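Folding T-Shirts on the Bed (and Getting the Pile Down to Size)

I used to fold laundry on the couch, in front of the TV, with half of it sliding off my knees. Then I'd carry the whole wobbly stack to the bedroom and refold most of it. These days I do everything on the bed, and I'm never going back! You get a big flat surface at a decent height, and the pillow end makes a handy parking spot for whatever is already done.

Start with the t-shirts, I say. They're quick and the pile shrinks fast, which is good for morale.

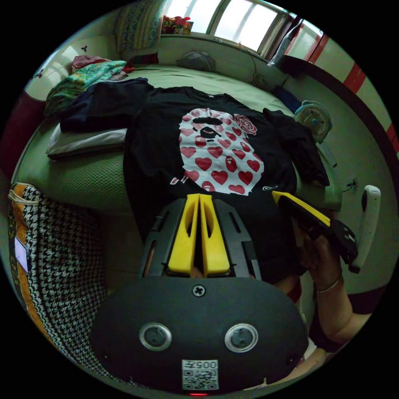
Posted by the Muslow home page | 25 July 2025 | Laundry & Closets

So, t-shirts. Lay one out flat, smooth it from the middle toward the sleeves, and pull the hem straight. A shirt with a big print (like the ape head full of red hearts) likes to be folded with the print in one piece if you can manage it. My old habit was to crease right through the middle of the design, and after a couple of years the ink on my favorite one cracked in a line you could see from across the street.

What works for me: sides in toward the center, sleeves tucked back on themselves, then the bottom up to just under the neckline. Fold once more if your drawer is shallow. Mine is, so I do. If you stand the shirts up in the drawer like file folders you can see every one of them. I counted mine in January when I finally cleared everything out and there were 78. Seventy-eight t-shirts! I kept 38 and I still don't wear them all.

A few other things I've picked up along the way:

Dark clothes go together. I do all the black and navy in one go, near the window if I can, where I can tell which is which. Lint shows up better there too, and I run the roller over each piece before it gets folded.

Keep the bedspread on while you fold. A textured one grips the fabric a bit and shirts don't skate around the way they do on a smooth sheet. (On a sheet, pull it tight first.)

Patterned stuff gets its own heap. Scarves, throws, anything bright, I just push it to the far corner and deal with it last. It's forgiving and doesn't show creases much.

Then there are the pieces that won't lie flat no matter what you do. Slippery tops, anything with thin straps, anything cut on a slant. For those, pick the piece up by a top corner, let it hang for a second so the weight straightens it out, and lower it back down onto the bed. It takes less time than tugging at the edges.

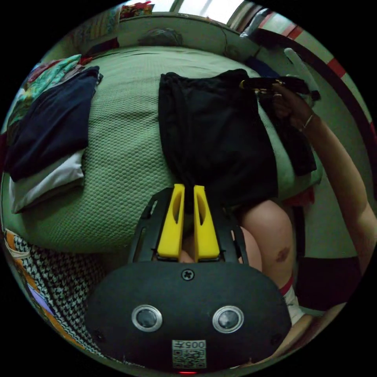 Lifting a black piece by its top corner, with the navy one folded on the pillow.

If it still looks a mess after two tries, put it on a hanger and move on with your life. I bought a pack of 42 slim ones for exactly this and I've got 2 left, so you can guess how often I give up.

Socks I roll, underwear I don't fold at all, and I will not be taking comments on that. Next time I'll do sweaters, which need a different fold and a deeper drawer.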